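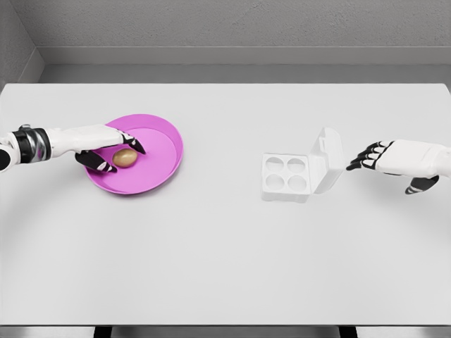 Posted by Kyriaki Fragkou, April 6, 2020

Woveck Wall Paint, Matte

Woveck is a water-based matte paint for interior walls and ceilings. It is made by Dimitriou and sold in cans and pails. The finish has no shine, so it hides small dents and old roller marks better than a satin paint does.

One can covers 200 square feet in a single coat on primed drywall. Bare plaster soaks up more, and nearly 20 percent should be added to the order for that. Two coats are normal. Leave four hours between them - longer in a damp basement.

Stock colors are Chalk, Fog, Slate and Oat. Fog (color code 215) is the one most people pick for kitchens and workrooms. It is a pale gray with no blue in it. Other colors are mixed to order and can't be returned. 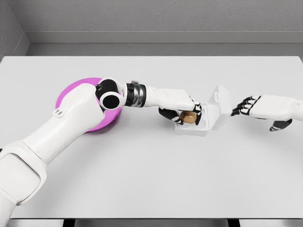 Cleaning and touch-up

Wait two weeks before washing a new wall. Use a soft sponge and plain water first, then a little dish soap if the mark stays. Scouring pads leave shiny spots on any matte paint.

For touch-ups, stir the can well and use a small foam roller, not a brush. Keep the lid label, with the batch number on it. Cans from batch 1019 and later have a wider lid and need the larger opener.

Ordering

Item: Woveck Matte, can or pail
Primer: Hirnlow, sold separately
Color questions: Gunther Weidemann, paint desk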